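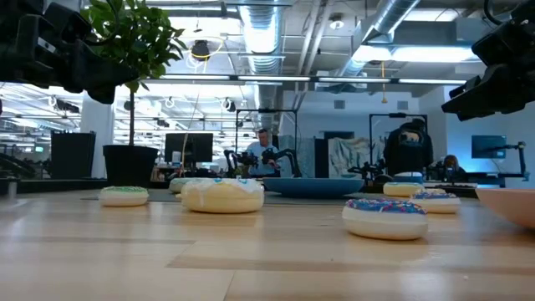 Skula Bakery School Opens Its Doors to Home Bakers With New Evening Program

Registration begins in March for hands-on classes in yeast doughs, fried pastries and old family recipes

After many years of teaching people who bake for a living, the Skula Bakery School is delighted to announce a program of evening classes for people who bake for the love of it (and for their neighbors, their grandchildren and the occasional office birthday). The new program is called Trekus, and registration opens in March.

Trekus is made up of 19 classes, each one held from 6 p.m. to 9 p.m. in the school's teaching kitchen. Students can sign up for a single evening or work their way through the whole thing, and we rather hope a few of them will. The first classes cover the basics of yeast dough: mixing, kneading, proofing, and learning to tell by touch when a dough is ready to be shaped. From there the program moves on to braided breads, filled buns, sweet rolls, poppy seed strudel and, by popular demand, doughnuts.

"We have had people stopping at the front desk for years, asking if they could please just come in and watch," said Iveta Šimko, director of the school. "They would see the professional students going home with their boxes and want to know how it was all done. I always felt bad sending them away with a brochure for a course that starts at five in the morning and lasts most of a year. Now I can finally tell them to come back at six in the evening and bring an apron."

The doughnut classes, of which there are two, have already drawn the most interest. The first is devoted to raised doughnuts, from the overnight dough through to frying at a steady temperature, and the second to cake doughnuts, glazes and fillings. Both will be taught by Lambros Deligiannis, who grew up in his parents' pastry shop and has been an instructor at the school for 3 years.

"My mother fried everything in one big dented pot and never owned a thermometer in her life," said Deligiannis. "I do use a thermometer, and I will be asking everyone in the class to use one too, but a lot of what I teach is still hers. Her orange syrup is in there. So is her rule about not crowding the pot, which she enforced with a wooden spoon! I want people to leave with something they can make on a Saturday morning in an ordinary kitchen with an ordinary stove."

Each class is limited to a small group so that every student has a work space and plenty of time with the instructor. Flour, butter, eggs and all other ingredients are included in the price, along with a printed recipe packet and a box for carrying the evening's baking home. No experience is needed for most of the classes. The strudel and laminated dough evenings are a little more demanding, and we suggest taking at least one of the basic dough classes first.

The program grew out of a recipe drive the school held last year, when families in the area were invited to send in the baked goods they remembered from childhood. We received 227 recipes, on index cards, in email, on the backs of envelopes, and in one case stitched onto a kitchen towel. Our instructors tested a good many of them over the winter, and several have found a permanent home in Trekus, including the Šťastný family's walnut crescents, which caused a friendly argument in the staff room over whether the nuts should be toasted. (They should, the family tells us, but only lightly.)

Flour for the classes will be provided by Dullent, the mill that has supplied the school's professional courses since its earliest days. Dullent is also covering the cost of several places for students who would otherwise not be able to attend. Anyone who would like to be considered can ask for the short application form at the front desk.

Gift certificates will be available when registration opens. Students under 16 are welcome with a parent or other adult who is also registered for the class. Please let the school know about any food allergies when signing up, as nuts, milk, eggs and wheat are used in the kitchen every day.

About the Skula Bakery School

The Skula Bakery School offers professional training in bread baking, pastry and shop management. Its graduates work in bakeries, hotels and restaurants, and quite a few have gone on to open shops of their own. The school store sells student-made bread on weekday afternoons, until it runs out.

Media contact: Iveta Šimko, Director, Skula Bakery School. Interviews and kitchen visits can be arranged through the front desk.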